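Standutness: Notes for the Speaker
City Profile Session, Hubert Fuchs, 22/06/2018

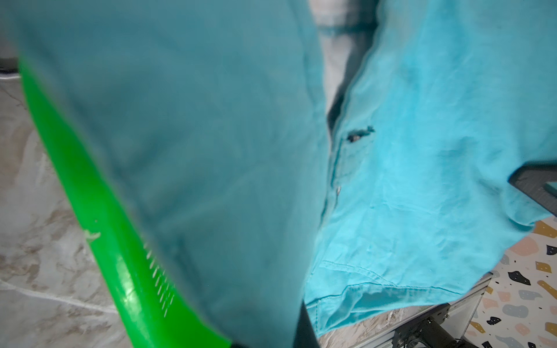
1. Welcome and purpose
Thank the host office and the visitors from Mokar. State that the talk covers the history of the town and its plans for the old rail district. Questions are taken at the end.

2. How the town began
Standutness grew up beside the Hostik River crossing. The first land survey listed 29 households, most of them tied to the ferry and the grain trade. The railroad came later and moved the center of town north, to the streets we now call the Upper Blocks.
Pause for the map.

3. The town today
The last local count put the population at 3573. Farming remains the largest employer - the Zürcher mill is second. Do not go into the mill lease. Refer any such question to the town office.

4. The rail district
The town bought the depot and the land on both sides of the track. Some 70 percent of the site will be kept as public space. The freight house will hold the town archive and a meeting hall with 100 seats. Work on the roof is due to start in July.
If asked about parking: the plan is still under review.

5. Visiting
Mention the river walk, the depot tour and the Saturday-style market on Front Street - dates are on the handout.

6. Close
Repeat the contact details for the town office. Invite questions. Hand back to the chair.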